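# Chapter 3. Airworthiness Directives and the Return of Aircraft to Service

An airworthiness directive is a legal instrument. It identifies an unsafe condition in a type of aircraft, engine, or component and states what must be done before further flight or within a stated interval. This chapter deals with the period after a directive has been issued, when an operator must find the affected aircraft, plan the work, and record it.

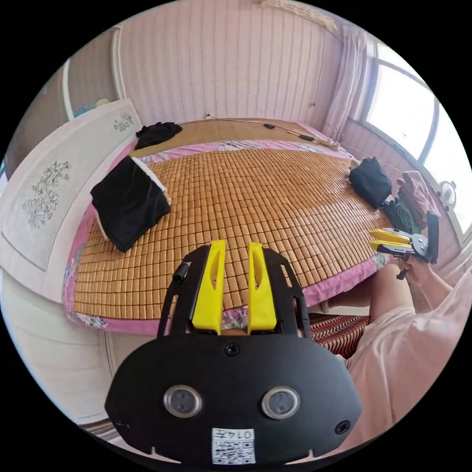
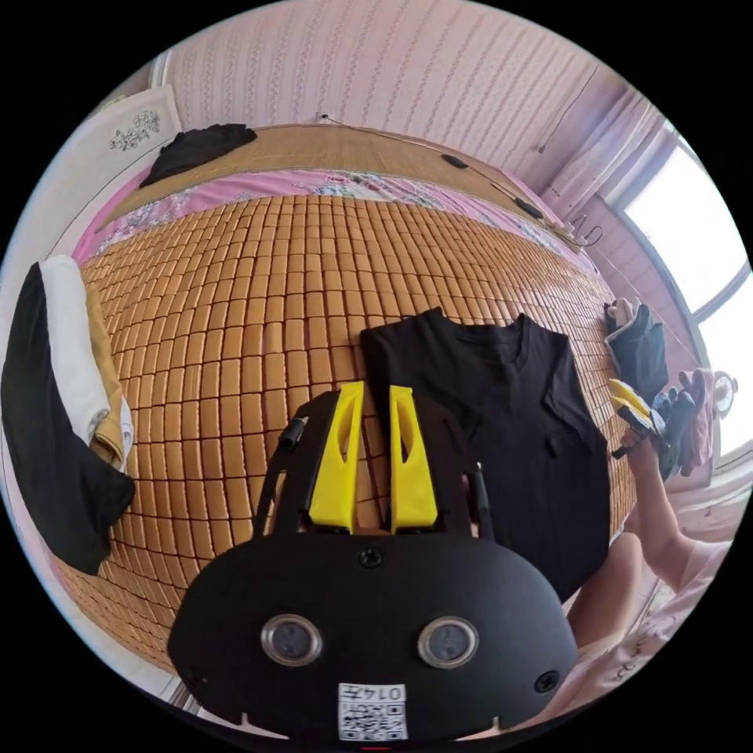
Readers should already be familiar with the type certificate and the duties of its holder, both covered in Chapter 2. The terms *operator* and *maintenance organization* are kept separate throughout. The operator is responsible for compliance. The maintenance organization is responsible for the work it certifies. Where one company holds both approvals, the two duties still rest with different post holders.

## 3.1 Applicability

The first task on receiving a directive is to decide which aircraft it covers. Applicability is normally given by type, model, and serial number, and sometimes by the part number of an installed component. The last case causes most of the errors. Components move between aircraft during routine maintenance, and a fleet list sorted by airframe will not show where a given pump or actuator is now fitted.

The case used in this chapter is that of Jirkance, a regional carrier with 18 turboprop aircraft and a base at Tornov. A directive effective February 15, 2022, required inspection of a fuel shutoff valve made by Grunon. The technical records office, headed by Dariusz Jabłońska, searched by airframe and found the valve on most of the fleet. A second search, by part number, found two more units in stores and one on an aircraft that had been leased out.

Units in stores are not in flight, and a directive may not mention them. They must still be tagged or quarantined so that they are not installed before inspection.

## 3.2 Compliance Time

Compliance time may be stated in flight hours, flight cycles, calendar days, or a combination. Where two limits are given, the wording decides which applies – "whichever occurs first" and "whichever occurs later" lead to very different schedules.

In the Jirkance case the limit was 79 flight cycles from the effective date. Aircraft on short routes reached it well before the others. The planning engineer, Aleksi Aaltonen, ranked the fleet by daily cycles and booked hangar positions with Bednarek, the contracted maintenance organization, in that order. The last deferred item, a repeat inspection, was closed in September.

An operator may ask the authority to accept an alternative method of compliance. The request must show an equivalent level of safety. Lack of parts or hangar space does not meet this test, although either may support a separate request for more time.

## 3.3 Records

A compliance record must show, as a minimum:

- the directive number and revision
- the method of compliance used
- the date, flight hours, and cycles at completion
- the next due point, if the action repeats
- the certifying signature

The revision status is often left out. A directive that has been superseded may retain some requirements of the earlier issue – credit for prior work can be claimed only if the record shows which issue was followed.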